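Bravo Hand-Held Gripper: Ribbed Finger Set and Contact Pads
Care, replacement and setup

We use cookies to remember your basket and your language. Accept / Settings
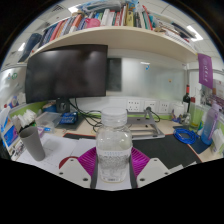
Bravo gripper with magenta ribbed fingers and dark grey contact pads, holding a clear bottle with a screw cap.

The finger set is the part of the Bravo that wears first. The side plates can stay on the tool for years, but the ribbed fingers become tired from bending and the pads lose their grip when they collect dust and hand grease. This set contains one pair of fingers and one pair of pads. It is sold under order number 1509 and fits all Bravo tools made at our Grurutham workshop from serial number 2295 upward. For older tools, please write to us before you order.

When to change
We advise a new set after 4000 closings. If you hold heavy or sharp objects, look at the fingers more often. A small white line at the foot of a rib is the start of a crack, and such a finger should be changed on the same day. Pads can be changed alone when the ribs are still good.

Cleaning the pads
Wipe both pads with a soft cloth and a little warm water with dish soap. Let them dry fully before the next use. Please do not use acetone, it makes the surface hard and the pad will slide on smooth plastic. Cleaning does not require removing the fingers.

Changing the fingers
1. Open the gripper fully and lock the trigger.
2. Loosen the finger screws on one side only. Keep the other side mounted, so you can compare the position.
3. Pull the old finger out straight. Do not turn it.
4. Push in the new finger until it sits flat on its seat, with the pad facing inward.
5. Tighten the screws by hand, then a quarter turn with the key.
6. Repeat on the other side.

Checking the alignment
Close the gripper slowly on an upright bottle with straight sides. Both pads should touch at the same moment and the bottle should not lean. If one pad arrives early, loosen that finger, move it a little outward and try again. After the adjustment, record a new zero position in the Ukia software, otherwise the opening width will be saved wrong in your recordings.

Delivery
Sets in stock leave Plirnov within 11 working days. The pads are packed flat and should be stored flat also, away from the sun.

Questions about fitting are answered by Manuela Barbieri in our service office. Please have your serial number ready when you write.

Contact | Terms of sale | Copyright Bravo Tools, Grurutham | Back to top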